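Inicio Proyectos Taller Archivo Contacto

Noviembre
Por Wumpini Eshun

Cajas altas, cajas bajas y un brazo con muy poca paciencia

¡Por fin vuelvo a escribir! Llevo semanas metida en el taller compartido de Prallulora, con los dedos llenos de pegamento y hablando más con un brazo robótico que con mi familia. A los que preguntabais por el proyecto de clasificar piezas: sigue vivo, y se llama Jilletti (lo siento, el nombre lo eligió Ivan).

La idea es sencilla de contar. El brazo coge una pieza de una caja y la deja en otra. Ya está. Lo malo es que yo me empeñé en que una caja fuese baja y la otra alta, porque en mi casa los cajones son así, cada uno de su padre y de su madre, y quería que el montaje se pareciera un poco a la vida real. Ivan Symonenko, que comparte mesa conmigo y suelda mucho mejor que yo, me dijo que me iba a arrepentir. Me arrepentí a los dos días, pero ya tenía las cajas hechas y no pensaba darle la razón.

Lo que más guerra me ha dado es la altura de paso. Al principio lo mandaba todo a 355 mm sobre la mesa y tan contenta, hasta que oí el golpe contra el borde de la alta. Ahora lo subo a 400 y bajo despacito, con la velocidad al 70 %, y el ruido ese que me ponía los pelos de punta no ha vuelto (toco madera). También les pegué unos marcadores cuadrados en blanco y negro a las cajas, para que el programa sepa dónde están aunque alguien les dé con el codo. Ese alguien suelo ser yo.

El fondo verde me encanta, por cierto. Las dos cajas van dentro de una bandeja blanca de reborde grueso, y contra el verde lo veo todo clarísimo cuando repaso las pruebas por la noche.
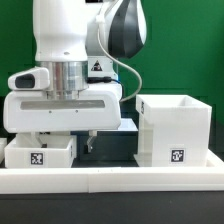 Lo que me queda por hacer

Primero, ordenar el código, que va por 1495 líneas y la mitad son comentarios míos quejándome. Luego quiero probar con piezas blandas, a ver cómo se portan los dedos de la pinza. Ivan dice que antes debería rehacer la caja alta. Ya veremos, Ivan. Si alguien tiene trucos para calibrar la cámara sin perder la tarde entera, ¡los comentarios están abiertos!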